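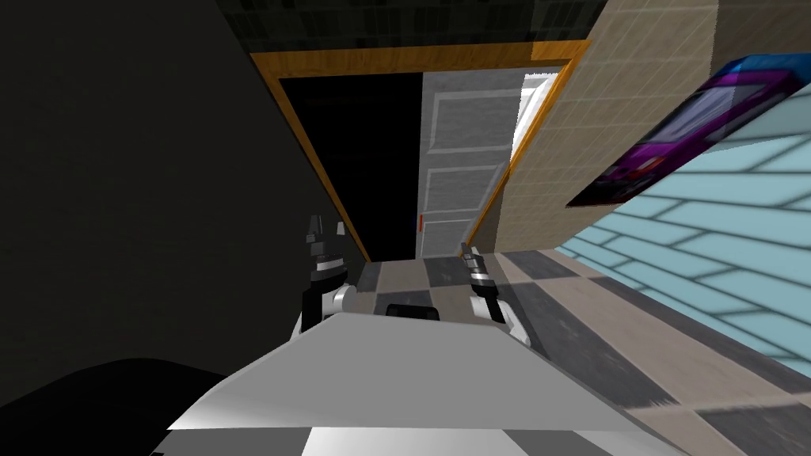

I've spent most of this week tidying up the simulated version of our two-armed robot, and I'm rather pleased with it, so you're getting a post. It lives in a pretend flat (a home layout from a set called Drirnell, all checkered floors and orange woodwork) and the job is to get it through doorways without clouting the frame. Simple enough for you and me!

Before any of that, though, there's the setting up. Our robot model is called Arnaud and it comes with a settings file of 620 lines, 200 of which I'd happily never read again. The first thing I check is always the rest pose. Both arms up, fingers to the ceiling, elbows tucked in behind the body. If the arms start too wide they catch on the door frame, and if they start too low the body hides them from the head camera and you can't tell what the fingers are up to.

Then the head camera itself. I keep a bit of the body in view along the bottom, on purpose, as it gives me something fixed to line things up against. The tilt is a number in the same file, and I haven't settled on it yet. At the moment the walls lean all over the place, and I've got so used to it that I catch myself tipping my head at the monitor like a spaniel. Levelling it is on the list for the next session.
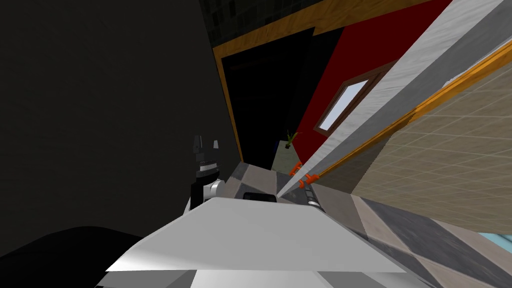

Lighting is the other thing I keep fiddling with. The rooms through the doorways come out pitch black, and a black gripper against a black patch is a pain to pick out — the white wrist joint is what I look for first. I could brighten the whole flat, but then the pale wall tiles glare and the floor loses its pattern. I've put in one soft lamp per room for now and saved it as a separate copy, so I can go back if it looks daft.

The physics side runs in Dirkton, which I moved to after Nolent kept letting the fingers drift open by themselves between runs. Same model, same file, and the drift went away once I'd raised the finger stiffness to 665. I also zero both arms every morning now, left one first, and write down the readings. It takes 2 minutes and a biscuit.

Still to do: the wrist limits on the right arm, and a proper look at how the base turns on the spot. If you use Dirkton and know a kinder way to light a dark room, do leave me a comment.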